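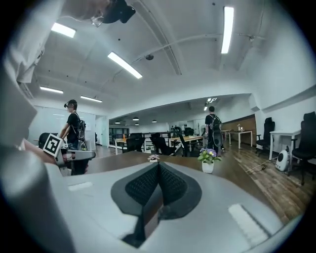 # How to clean and store placemats so that they stay flat

Last updated: 22/08/2023

When I moved to Akgate I bought a set of placemats from the market, and after one summer most of them were curled at the corners. Since then I have tried many ways of washing and keeping them. In this guide I write down what works for me, with mats of cloth, cork and plastic.

## What you need

- a soft brush or an old toothbrush
- washing-up liquid
- a bowl of lukewarm water
- two clean towels
- some heavy books or a wooden board

## Step 1: Find out what the mat is made of

Look first for a label on the back side. If the label is gone, put one drop of water in a corner. On cotton and linen the drop goes in quickly, on plastic it stays on top. Cork becomes a little darker where it is wet, so please do this test on the back.

## Step 2: Brush off the crumbs

Hold the mat over the sink and brush from the middle to the outside. Woven mats keep crumbs between the threads, and if you wash them in this state the crumbs become a paste that is very hard to remove.

## Step 3: Wash

**Cotton and linen.** Wash at the temperature on the label, with similar colours. I use a short programme and a low spin, otherwise the mats come out with deep folds.

**Plastic.** Wipe both sides with a soft cloth and soapy water, then once more with clean water. Do not use the dishwasher unless the maker allows it.

**Cork.** Use a cloth that is only damp. Never leave cork lying in water.

For a mat with a sewn border, go along the stitches with the toothbrush. Old sauce likes to hide there – mostly on the side where the plate does not reach.

## Step 4: Dry flat
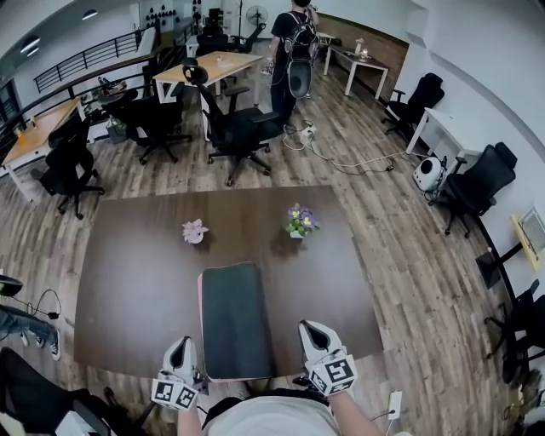 Drying is the step where most mats lose their shape. Put the washed mat between two towels and press with your hands, then lay it on a fresh towel away from the radiator. Turn it over after one hour. When it feels dry, put it on the table and look at it from above. A dark green mat with a pale border, on a dark brown wooden table, is easy to check in this way, as the pink-white line at the left edge shows you at once if the side is still straight. If one end stays up, go to the next step.

## Step 5: Press the corners

Cover the mat with a thin towel and put the board or the books on it for one night. For linen you can also iron from the back side while it is a little damp. For plastic please do not iron, also not through a towel.

## Step 6: Store

Keep the mats lying in a drawer or on a shelf, with the heaviest ones at the bottom. If your drawer is too short, roll them loosely with the good side outside and tie them with a cotton ribbon. I do not recommend rubber bands – they leave marks after some weeks.

Before you put the mats away for a longer time, check again that they are fully dry, also inside the border. A mat that still smells of soap can be rinsed and dried once more.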